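Four nights on the Dulton, inside cabin

I booked the river boat because the ferry to Bañuelos was full and the brochure promised a "panoramic lounge." It has windows. I'll give it that.

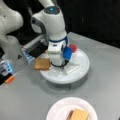
Mercedes Escobar had warned me by email to skip the first dinner sitting, on the grounds that 60 people come down one staircase and the soup loses. I went anyway. The soup lost.

My cabin was next to the engine, which stops at 2 in the morning, and you wake up because of the quiet. We had an hour in Brultari, enough to buy a hat and regret it on the gangway. The Pramo locks were lovely, though. I slept through one of them in a deck chair with the hat over my face.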